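Equipment Review Panel
Minutes of the Meeting Held in August

Present: Xolani Zulu (Chair), Khanyisile Ngubane (Operations), Gerrit Ntuli (Technical Services), Riaan Joubert (Purchasing)
In attendance: Tshepo Pillay (Datex), for items 3 to 5
Minutes taken by: Khanyisile Ngubane

The Chair opened the meeting at 9:30 a.m. and confirmed that a quorum was present.

1. Minutes of the previous meeting

The minutes were approved with one correction. Under item 6, the supplier of the replacement shelving should read Du Plessis and not Bradetti. The correction was proposed by Mr. Joubert and seconded by Mr. Ntuli.

2. Matters arising

2.1 Mr. Joubert reported that the Bradetti service agreement had been returned unsigned, with a request for a longer notice period. The panel agreed to hold to the period in the original draft. Mr. Joubert to reply in writing.

2.2 The floor plan for the training room had been received from Du Plessis. Ms. Ngubane noted that the two outlets on the north wall were missing from the drawing. Carried forward.

3. Hivow two-arm tabletop kit: report on the review

3.1 Mr. Ntuli presented his report on the Hivow kit, offered to the panel by Datex on a review loan. The kit consists of two arms with grippers, a mounting beam, cabling, control software and a printed setup guide. The purpose of the review is to decide whether the kit is suitable for the household skills course, in which trainees set up and supervise simple clearing and packing work.

3.2 The work used for the review was drawn from the course outline: clearing and sorting ordinary table items, among them plates in a wire rack, cups, a bowl, a molded cardboard carrier and a shopping bag. Mr. Ntuli had chosen a patterned tablecloth over a plain one so that the conditions would be closer to those in a home.
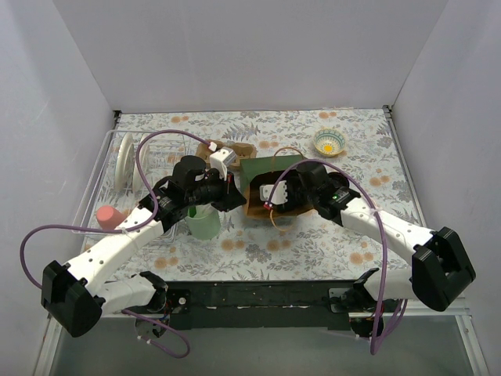 3.3 Mr. Ntuli stated that bags had been the most demanding part of the review. A bag may shift or fold when touched, and its handles can catch on a fingertip. The setup guide gives one page to soft and folding objects, and he considered this too little for trainees working without an instructor at hand. He recommended that Datex be asked for a fuller section before any order is placed.

3.4 On rigid items he had fewer concerns. He advised that trainees begin with the bowl and the cups and move on to bags in the second half of the course.

3.5 A total of 37 sessions had been logged under the review. Ms. Ngubane asked whether the log recorded operator errors separately from faults in the equipment. Mr. Ntuli replied that it did from the second week onward. The entries for the first week use a single column and would have to be sorted by hand. He undertook to do so before the next meeting.

3.6 Mr. Joubert asked whether one person could carry out the installation. Mr. Ntuli replied that one person could fit the arms to the beam, but that he would want two present when the beam itself was being mounted. The panel asked that this be written into the room procedures.

3.7 The Chair raised the matter of the cables. He had visited the bench and felt that the loops were generous and might be caught by a sleeve. Mr. Pillay explained that slack is needed for the arms to reach their full travel and that the cables should not be pulled tight. Datex could supply additional ties and a cable guide at no charge. The panel accepted the offer.

3.8 There was some discussion of paper cups. Ms. Ngubane was in favor of keeping them in the course, as they are cheap to replace and show at once when too much grip has been applied. Mr. Ntuli agreed but asked that lids be treated as a separate exercise, since a flat lid on a cloth calls for a different approach. The panel agreed to list cups and lids separately in the course outline. 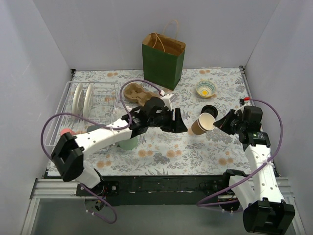 Hivow kit under review: paper cup held in the right gripper, with the green bag standing at the back of the table.

3.9 Mr. Ntuli's written report was received and will be filed with these minutes.

4. Service and support terms

4.1 Mr. Pillay outlined the two service plans available from Datex. The basic plan covers parts and telephone support. The full plan adds a site visit every 200 hours of logged use and a replacement arm on loan if a repair cannot be made on site.

4.2 Mr. Joubert asked how hours were counted. Mr. Pillay said that the control software keeps a running total for each arm while its motors are powered. Mr. Joubert observed that this would include time when the arms were powered but standing still, and asked that the contract count hours of movement only. Mr. Pillay was not able to agree to this at the meeting and will refer the question to his office.

4.3 The gripper fingertips are treated as wearing parts and are excluded from both plans. Datex advises inspection at 400 hours and replacement at 1000 hours, or earlier if damage is found. Mr. Ntuli considered these intervals acceptable for the expected level of use.

4.4 Ms. Ngubane asked whether training for new instructors was included. Mr. Pillay confirmed that one half-day session is included with either plan and that further sessions are charged separately. She requested a price list, including the charge for sessions held in the evening.

4.5 The Chair asked that the panel be given the name of a single contact for support calls. Mr. Pillay will act as contact until the end of the review loan.

5. Decision on the kit

5.1 Mr. Pillay left the room for this item.

5.2 Mr. Joubert preferred the basic plan on grounds of cost. Ms. Ngubane and Mr. Ntuli preferred the full plan, given that the course could not run with one arm out of service. The Chair asked that both be priced for the next meeting.

5.3 It was resolved to extend the review loan by one month and to defer the decision to purchase until the revised guide and the answer under 4.2 have been received. Proposed by Mr. Ntuli, seconded by Ms. Ngubane. Carried, with no votes against.

5.4 Mr. Pillay returned and was informed of the decision.

6. Actions

Mr. Ntuli: sort the first-week log entries; draft the two-person mounting procedure.
Mr. Joubert: reply to Bradetti; obtain prices for both service plans.
Ms. Ngubane: list cups and lids separately in the course outline; return the floor plan to Du Plessis for correction.
Mr. Pillay: supply ties and cable guide; provide the training price list; report on the counting of hours; request the fuller guide section from Hivow.

7. Other business

Ms. Ngubane reported that the booking sheet for the training room had been moved to the shared calendar. Paper bookings already made will be honored.

The meeting closed at 11:15 a.m. The date of the next meeting will be circulated by the Chair.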